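From: Amanuel Admasu
Subject: Re: [cell-practice] pinch point rule for cloth work

Abrehet Ejigu wrote:
> Section 17 of the draft says the fingers should close on a hem
> "where practicable". Who decides what's practicable? At Stidthorpe
> we had two shifts reading it two ways, and the Zaugg folks skip it
> completely. Can we just say hem or no hem?

Hi Abrehet, hi all,

I'm with you on this one, that phrase has bugged me since June! My vote is to drop "where practicable" and say the fingers close at a hem or edge, and if they can't, the operator stops and writes down why. One line in the log is plenty - I don't want another form like the one we got stuck with on Clostari (21 boxes to fill in, and I still have dreams about it).

The other thing I'd like in there is layers. Right now the draft talks as if cloth is always lying out flat in a single sheet, and you know how often that happens. I'd add a sentence saying the log has to note whether the cloth is doubled over where the fingers meet it. Arkis already does this on their towels and their people seem fine with it.

Oh, and can we please settle on "fingertip" or "pad"? The draft uses both, sometimes in one paragraph. I don't care which wins. I'll send marked-up text for 17 tonight unless somebody yells first.

Amanuel
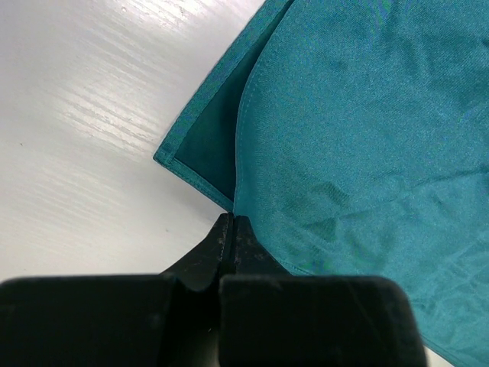
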